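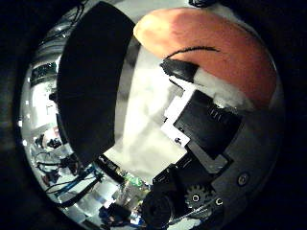
ABOUT US

Teller makes plush fruit and vegetables in Kakville. We have read a lot of About pages from other toy companies, and most of them tell you the toys will make your child smarter, calmer or fonder of broccoli. We doubt it. A child who throws a plush carrot across the kitchen has learned that a plush carrot flies pretty well.

What we can talk about is fabric and stuffing. Kai-wen Tsao and Chia-hao Kwok started the company after buying a play-food set whose seams opened in the first month. The box said "heirloom quality." We don't print that on ours. Ask us again when somebody's grandchildren have had a turn.

What we make

The Prandodlow range is our main line, with 164 pieces at last count. It used to be bigger. We dropped a grape bunch that came apart at the stalks and an onion that every tester took for a garlic. Wan is the smaller line, with flatter shapes and less stuffing, for people who want to pack a set in a suitcase.

Every new piece goes through 435 squeezes, pulls and drops before we decide on it. The number has no science behind it. Kai-wen picked it, the weak seams tend to go well before then, and we kept it.
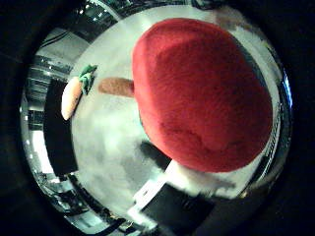
Plush apple with its stem, and a plush carrot with green leaves

Stems and leaves get most of our attention. Kids carry things by whatever sticks out, so that is where we pull hardest, and it's where most of our rejected samples failed.

What we don't claim

We don't call our toys educational. We don't call them "eco" either, a word we have seen on too many things to trust. If you want to know what the stuffing or the cover of a particular piece is made of, write to us and you'll get the supplier's sheet.

Returns

If a seam opens within 2 years, send the piece back and we'll mend or replace it. Teeth marks from dogs are not covered. Chia-hao answers the returns mail and has seen 100 versions of "the dog never touches it."

Page last updated February 26, 2026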